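Home | Equipment | Programs | Facilities | Support

Category: Workplace Fitness > Sit-Stand Workstations

Tilberg S2 Height-Adjustable Workstation

The Tilberg S2 is an electric sit-stand desk intended for employers that offer movement or ergonomics benefits as part of a staff wellness program. It is supplied through Draneck to offices, call centers and shared work areas. The S2 replaces the earlier S1, which remains supported for parts but is no longer sold.

Lift system

The base has 2 motors, one per leg, run from a single control box mounted under the top. The legs are kept level electronically. If one leg meets resistance, both stop and back off a short distance. Sensitivity can be set low, medium or high from the keypad. The factory setting is medium, and low should be used only where heavy monitor arms cause false stops.

The keypad stores a sitting and a standing height for each of 7 users. A user selects a number, then holds the up or down key until the desk stops at the stored height. One-touch travel is disabled on units shipped to shared offices and can be turned on by the site administrator.

Reminders and usage records

A reminder light on the keypad can be set to come on after a chosen period at one height. It makes no sound. The desk holds around 3,000 height changes in memory, after which the oldest entries are overwritten. Records are stored by user number only. No names, badge numbers or health information are held on the desk.

Sites running a wellness incentive can export the records with the Chisholm reader, sold separately. The reader produces a plain text file that opens in any spreadsheet program. Employers should tell staff in writing before collecting usage records. A sample notice is included in the setup packet.

Installation

Bases ship assembled and folded. Tops ship flat in a separate carton. Two people are needed to turn the desk upright. Each desk requires its own grounded wall outlet and should not be run from a power strip shared with a space heater or printer. After a power loss the desk must be reset by holding the down key until the legs reach the bottom and the display clears.

Firmware released in February corrects a fault in which user 7 could not save a standing height. Desks with the older firmware can be updated on site with the Chisholm reader.

Ordering

The minimum order is 2 desks. Orders of 24 or more include an on-site setup visit and a short staff session on desk height, screen position and how often to change posture. The session is led by Costel Zamfir. Smaller orders receive the same material as a printed guide. Trial units are available from the Udlow showroom by appointment.

For quotes, send the site address, the number of desks and the floor on which they will be used. Freight elevators should be noted. Questions on firmware, spare parts and S1 conversions go to Iulian Mocanu in technical support.

Page revised 4/16/18

Contact Us | © Draneck | Back to top

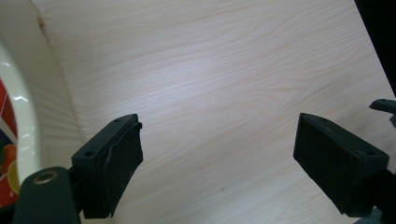
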